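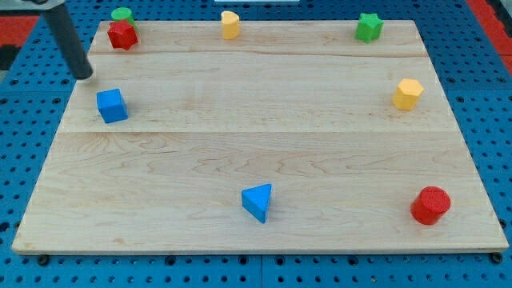 The maple board set out with the coloured blocks, arm at the far left.

Hello Shireen, and hello to everyone at Brorero who reads these,

August has been a good month for us, so this one is a bit longer than the last. You asked for fewer charts and more about what we do all day, and I'm very happy to oblige!

The big news is that we've now recorded 105 usable examples of the arm being guided to a block that somebody has asked for. Each one is a spoken or typed request ("go to the blue cube", "find the star that isn't red") together with the movement that answers it. Steinar does most of the guiding and I type up the requests, trying hard not to phrase them all the same way. I'm afraid I say "the one next to" far too often, and Steinar has started keeping a tally.

We settled on eight blocks in the end, two each of red, green, yellow and blue. The shapes are more of a mixture – stars and cylinders come in pairs, and then there's a cube, an arch, a triangular prism and a hexagonal one. I like the pairs best, as "the star" on its own isn't enough to go on and the system has to listen for the colour as well. We spread the blocks out towards the edges of the board for a lot of the layouts, and Asger would like more with everything bunched up in the middle. He's right, so that's on the list.

Now for the less cheerful bit. We threw away a whole afternoon's recordings when the clock on the Bergmann logger drifted and the requests no longer lined up with the movements. Þórarinn found it (thank you, Þórarinn!) and has written a little check that runs before each session. We lost 8 layouts that way and have redone all but 2 of them.

I also owe you an answer about the second site. Grethe Grímsdóttir at Stiltbridge is keen to record with us and has the same blocks on order, but her bench isn't ready and I don't want to promise a date. My guess is we'd begin with a handful of layouts copied from ours, just to see how the lighting compares.

On money, we're a little under on equipment and a little over on hours, mostly the redoing. I'd like to move the difference across if you're content with that – could you let me know before we plan the next batch?

Next up are the bunched layouts, then requests with two steps in them ("the red star, then the arch"). The Wasance folder has the new recordings whenever you fancy a look.

All the best from the bench,
Asta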